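3. Antes de salir: cómo preparar la audioguía Clendus para su recorrido a pie

Ya tiene la cuenta creada y el idioma elegido, así que vamos con lo bueno: dejar la ruta lista para salir a la calle. Le recomendamos que haga todo esto sentado, con un café delante y la wifi del hotel o de casa, y no en la puerta de la catedral con el sol de frente y el resto de la familia tirándole de la manga. La preparación se hace una sola vez por ciudad – después, cada mañana, basta con abrir la aplicación y ponerse a caminar.

3.1 Descargar la ruta

1. Abra Clendus y toque Mis ciudades. Si compró la guía en nuestra web, la ciudad ya estará en la lista; si se la regalaron, toque Tengo un código y escríbalo tal como viene en la tarjeta, con los guiones incluidos.

2. Toque el nombre de la ciudad y elija una ruta. La de Urilico, que es la que más nos piden, tiene 16 paradas y se puede hacer entera o por tramos, según le respondan las piernas.

3. Pulse Descargar y espere a que la flecha se convierta en una marca verde. Puede bloquear la pantalla mientras tanto, la descarga sigue su curso.

4. Repita el paso anterior con el mapa. Sí, el mapa va aparte, y es el olvido más frecuente de nuestros viajeros: tienen las voces, tienen las fotos antiguas y luego el plano sale gris en mitad del casco viejo.

Nota: los audios descargados caducan a los seis meses. Si vuelve a la ciudad más adelante, solo tendrá que descargarlos otra vez, sin pagar nada.

3.2 Elegir el punto de partida

Las rutas están pensadas para empezar en la parada 1, pero no hace ninguna falta. Mucha gente se aloja al otro lado del río, o llega en tren a media mañana, o sencillamente quiere ver primero el mercado cuando todavía están montando los puestos (una idea estupenda, por cierto).

1. En la pantalla de la ruta, toque Empezar desde.

2. Elija la parada que le quede más cerca o escriba la dirección de su alojamiento.

3. Compruebe el sentido de la marcha. En Urilico aconsejamos ir siempre cuesta abajo, desde el mirador hasta el puerto; al revés también se llega, pero hay una escalinata junto al convento que se hace larga.

4. Toque Guardar. El orden de las paradas se ajusta solo y los relatos se enlazan igual de bien.

Precaución: si viaja con cochecito o silla de ruedas, active antes la opción Evitar escalones. El recorrido cambia en tres lugares y deja fuera la torre del reloj, que solo tiene acceso por una escalera de caracol.

3.3 Ajustar la voz y los auriculares

La narración en español la grabó un equipo pequeño, a partir de los textos de Nelli Honkanen, que lleva media vida enseñando su ciudad y conoce hasta el nombre del gato del archivo. Son relatos pausados, con algún silencio entre medias para que pueda levantar la vista y mirar la fachada con calma.

1. Conecte los auriculares y toque Probar sonido. Oirá las campanas de la iglesia de San Bido y, a continuación, una frase de bienvenida.

2. Mueva el control de velocidad si le apetece. Para los niños suele ir mejor un poco más rápido; para quien esté aprendiendo español, un poco más despacio.

3. Decida si quiere la reproducción automática. Con ella activada, el relato arranca al acercarse usted a cada parada. Sin ella, tendrá que tocar el número en el mapa – es lo que preferimos para las calles estrechas, donde las paradas están muy juntas y las historias se pisan unas a otras.

Nota: deje siempre un oído libre al cruzar la avenida del puerto. El tranvía pasa con frecuencia y apenas hace ruido.

3.4 Compartir el recorrido con su grupo

Una misma compra sirve para seis teléfonos, siempre que viajen juntos. Así todos oyen lo mismo al mismo tiempo y se acabaron las carreras para alcanzar al que ya va por el capítulo siguiente.

1. Toque Grupo y después Invitar.

2. Pida a sus acompañantes que abran Clendus y acerquen su teléfono al código que aparece en su pantalla.

3. Cuando estén todos los nombres en la lista, toque Empezar juntos.

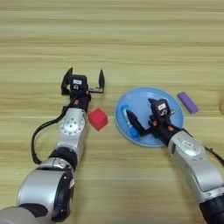
4. Si alguien se queda atrás mirando un escaparate, puede poner la narración en pausa para todo el grupo con el botón redondo del centro. Al reanudarla, el relato retrocede unos segundos para que cada cual recupere el hilo.

Precaución: quien abandona el grupo a mitad de ruta conserva lo descargado, pero pierde la sincronización hasta que se le invite de nuevo.

3.5 Entradas y visitas interiores

La audioguía no incluye ninguna entrada. Casi todas las paradas se disfrutan desde la calle, y solo la Casa Mitsotakis-Vlachou y el palacete de Bidovholm cobran por pasar. En la ficha de cada edificio encontrará el horario y la forma de reservar.

1. Reserve la Casa Mitsotakis-Vlachou con antelación si viaja en julio. Los grupos son reducidos y las horas de la mañana vuelan.

2. Guarde la entrada en el apartado Mis documentos de la aplicación, así la tendrá a mano aunque no haya cobertura.

3. Al llegar a la puerta, toque Estoy dentro. La guía pasa al modo interior y le va contando las salas por orden, sin depender del GPS, que entre muros tan gruesos se desorienta bastante.

4. A la salida, toque Volver a la ruta y siga hacia la parada siguiente.

Nota: los horarios de esta sección se revisaron el 13 de noviembre de 2024. Para los días festivos, consulte la ficha de cada edificio la víspera de su visita.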